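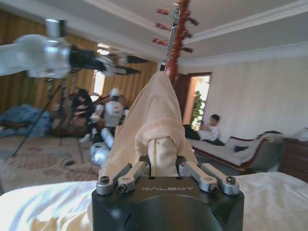 Do we need a written rule for robots that handle laundry in people's homes? We need a short one, and we need it before the demos get any better.

Speaker notes, "House rules for house robots"
July
By the Kastora practice desk

Start slowly. Most of the room has come for the folding and will be disappointed to get a talk on paperwork.

I've read the Clandon draft twice. It runs to 58 clauses, and I could find 5 that a person standing next to a bed with a robot arm over it could use. The rest are about who signs what. I have nothing against signatures, but a signature won't stop a finger closing on a sleeve with a wrist in it.

Say plainly that cloth is harder to write rules for than boxes. A box has a top. A garment picked up in the middle hangs in a peak and could be anything. Standards people like a known object in a known position, and a bed gives you neither.

Then the Pandora figures. They logged 3718 grasps on clothing and marked 3525 as "successful". Pause here. Ask what successful meant. In the small print it means the fabric left the surface. It doesn't mean the right piece of fabric, or one layer of it, or that the seam was sound afterwards. I would not buy a washing machine on those terms.

Next slide, and leave it up for a while.
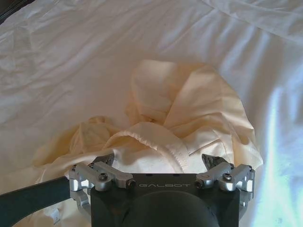 Section 2: Contact with fabric

Point to the gathered stitching just above the gripper. Any rule on grip force has to say which part of a garment it was tested on - a hem and a single layer of shirt front are different jobs. The draft gives one limit for "textiles". Curtains are textiles.

What I would ask for instead:

- Write down what was gripped and where, in words a tailor would accept.
- Count a dropped or snagged item as a failure, even if the second try works.
- Agree who can stop the arm, and let them practise stopping it.
- Treat a lived-in room as a lived-in room. People sit down, children wander over, someone leaves a bag out.

The Yousafzai checklist covers the third point well and the fourth hardly at all. It assumes a marked area with tape on the floor. I have yet to meet a family that tapes its bedroom carpet.

If someone says the market will sort it out, don't get drawn in. Ask them which clause they would keep. If they say all 58, ask them to recite one.

Leave ten minutes for questions. The printed sheets go out at the end, otherwise people read them while I'm talking.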